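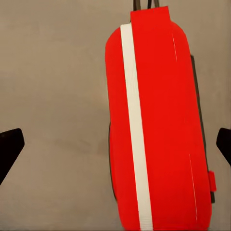 Most labels in a workshop or pantry fail at the adhesive, and most adhesive failures begin with the surface under it. Oil, mold release, dust and old soap film all keep the glue from reaching the container. A second group of labels fails because it can't be read from where the user stands. Contrast and size matter more here than neat lettering. A broad white stripe running lengthwise on a bright red body is readable across a room and stays readable when the item leans a few degrees. Black marker on the same red is hard to read beyond arm's length, and blue marker is worse. Decide on the ground color first, then the mark, then the words. The notes below cover surface preparation, tape, paint, ink and upkeep, in the order the work is done.

37 shares – 9 comments

Cleaning the surface

Wash the container with warm water and plain dish soap. Avoid soaps with added lotion or softener, as these leave a film. Rinse twice and dry with a lint-free cloth. Paper towels are acceptable on glass and metal but shed fibers on rough plastic.

Wipe the label area with rubbing alcohol on a clean cloth, in one direction, then turn the cloth and wipe again. Let it dry fully before touching it. Test alcohol on a hidden spot first if the container is clear and rigid, since some clear plastics craze. Do not use acetone on any plastic you want to keep.

Old adhesive comes off with vegetable oil. Rub it in, leave it for 19 minutes or the length of one coffee, scrape with a plastic card, and wash with soap. The alcohol wipe comes after the soap wash and never replaces it. Oil left in the corner of a molded edge will creep under a new label within a week.

Scuffing

Glossy paint and hard plastic take tape well as they are. They do not take paint well. For painted stripes, scuff the area with fine sandpaper (400 grit or a worn piece of 320) until the shine is gone. Wipe again with alcohol. Soft, waxy plastics, the kind used for milk jugs and cutting boards, will not hold ordinary paint for long regardless of scuffing. Use tape on those, or a tie-on tag.

Tape

Vinyl tape is the general choice for indoor containers. It stretches around curves and comes off with little residue. Cloth tape holds better on rough surfaces and leaves more behind. Masking tape is for temporary labels only. After a few months in a warm room it either falls off or becomes permanent.

Apply tape at room temperature. Adhesive put down on a cold container in an unheated garage in February may look sound and release in spring. Bring the container indoors the night before.

On a straight-sided cylinder, a stripe running lengthwise needs no stretching and will lie flat. A band running around the body should overlap itself by a thumb's width, with the seam at the back. On a body that bulges in the middle, a lengthwise stripe is the better option. A wide band will wrinkle along one edge, because the two edges of the tape have to cover different distances. If a band is required, use two narrow ones.

Lay the tape down without tension, from one end. Stretched vinyl slowly returns to its original length and lifts at the ends. Press with a thumb from the center outward, then rub with the back of a spoon. Round the corners with scissors. A square corner catches on sleeves and on the next container along.

I have used Funitz vinyl tape in white and yellow for several years. The white stays white away from windows. The Drarnix roll is thinner and follows curves better but shows the color beneath it, so over red it reads as pink. Two layers correct this.

Painted stripes

Mark the stripe with two pencil lines and lay low-tack painter's tape outside each line. Press the inner edges hard. Brush a very thin coat of the ground color over the inner edges first – this seals any gap with paint that won't show. Let it dry, then apply the white.

White over a strong color needs three thin coats as a rule. One thick coat will sag on a vertical surface and stay soft at the center. Pull the tape while the last coat is still slightly soft, folding it back on itself at a low angle. If the paint has fully hardened, run a sharp blade lightly along the edge before pulling.

Allow a full day before handling and a week before washing. Red pigment can bleed through white when the white is solvent-based and the red underneath is cheap. A coat of shellac primer under the stripe stops it.

Ink and lettering

Letters should be tall enough to read from the place where the decision is made. For a shelf at arm's length, use half an inch. For a container across a garage, use two inches or rely on color alone. Capital letters are fine for single words. For anything longer, use upper and lower case.

Permanent marker on plastic is less permanent than the name suggests. It wipes off with alcohol and fades near windows. An oil-based paint marker lasts longer. Shake it, prime it on scrap, write slowly, and leave it alone for an hour. Clear packing tape over marker will protect it, but some markers dissolve in the adhesive and blur. Wulan Pangaribuan tested five markers under the same roll of tape for me and only the two oil-based ones were still sharp after a month.

Put three things on a pantry label: contents, date filled, and anything a cook needs in order to use it. For rice that is the water ratio. On a workshop label, put contents, date opened and thinner or cleaner. Anything else belongs in a notebook.

Keep hazardous products in their original containers with their original labels. A color stripe may be added as long as it covers none of the printed text. Never put a solvent or cleaner in a food container, labeled or otherwise.

Choosing a color code

Use as few colors as possible. Four is workable in a household and six is too many to remember. Mine are:

Red with white stripe – flammable, store in metal cabinet
Yellow with black stripe – irritant, gloves required
Blue with white stripe – water-based, protect from freezing
Plain white – dry goods and hardware

The stripe is a second signal for anyone who has trouble separating red from green or brown. Vary the pattern as well as the hue if such a person uses the shop. Ivan Kravets uses one stripe, two stripes and a ring in place of colors, and his system survives poor lighting better than mine.

Post the key inside a cabinet door at eye level. A Ciobanu clip frame holds a half sheet and costs less than laminating. Leave space at the bottom of the sheet for additions.

Removable tags

For containers that change contents, use a tag on a wire. Cut tags from 1/16 inch sheet plastic, drill one hole and round the edges. Prornent sells precut blanks in packs of 100; a pack of 35 would suit most homes and I have not found one. Write in pencil on a scuffed tag. Pencil resists water and most oils and comes off with an eraser.

Upkeep

Check labels twice a year, when the clocks change. Press down any lifted edge once. If it lifts again, replace the label, as dust has reached the glue and it will not hold. Discard any container whose contents can't be identified, following local rules for unknown chemicals. Don't sniff to find out.

Store spare tape rolls flat in a closed bag. Rolls left on edge in a hot shed go oval and pick up grit along the sides, and the grit ends up under the next stripe.

9 comments – 37 shares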